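4. Opening and Loading a Countertop Microwave
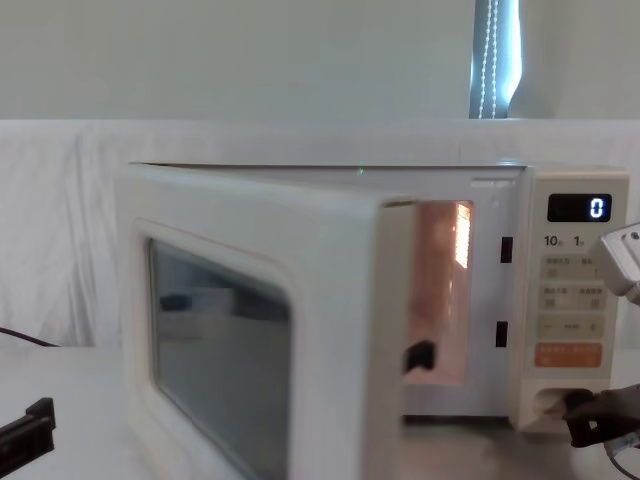
Figure 3. Door release on the countertop microwave. The right gripper is in the recess at the foot of the control panel; the door is open and the cavity is lit.

4.1 Task definition

Reheating a plate of food is among the chores most often named when people are asked what they would hand over to a machine at home. It is also a useful test, as it joins one short, forceful action (releasing the door) with several slow and careful ones. We divide the chore into four stages: release and open the door, place the dish, close the door, and start the oven. Each stage is scored separately, and a trial counts as complete only when all four succeed in order without help from the operator.

The platform is the two-armed Dara system introduced in Section 3, running the control policy trained on the Gritberg demonstration set. That set holds some 3,000 recorded episodes of kitchen work, of which 700 involve an appliance with a door. Demonstrations were collected at the Plusesthorpe site under the procedure of Jara and Ulloa, with Joaquín Jara supervising the operators.

4.2 The door release

The release on this oven sits at the bottom of the control panel, close to the table surface (Figure 3). A person finds it by touch and hardly looks at it. For the robot, the approach is tight: the finger must enter the cutout at a low angle while the wrist stays clear of the tabletop and of the panel face. Early versions of the policy came in too high and met the housing above the recess. Adding a short pause before contact, during which the wrist pose is corrected from the chest camera, removed most of these errors.

A second difficulty is that the force needed to free the latches is enough to shift a light oven on a smooth table. Operators dealt with this during demonstrations by bracing the body of the oven with the left arm. The policy picked up the habit only in part. In many trials the left arm moved toward the oven but stopped short of touching it, and the oven turned slightly before the door came free.

4.3 Reading the state of the appliance

An open door changes what the robot can see. The dark window of the door carries reflections, and the lit cavity is much warmer in color than the pale surfaces around it. We found that the policy was sensitive to both. When the cavity lamp was disabled for comparison, placement of the dish became less accurate, and the plate was more often set down on the front lip. The policy makes no use of the printed labels or the display. It presses the start button by position alone, and would not carry over to an oven with a different panel without new demonstrations.

4.4 Discussion

Taken stage by stage, the results are encouraging. Closing the door was the most reliable stage and placing the dish the least. Taken as a whole chore, they are less so - a small failure rate at each stage adds up over the sequence, and the robot seldom recovered once the oven had moved. We would not yet describe the system as ready for unattended use in a home. Hot liquids were left out of the study entirely, and all dishes were rigid and dry.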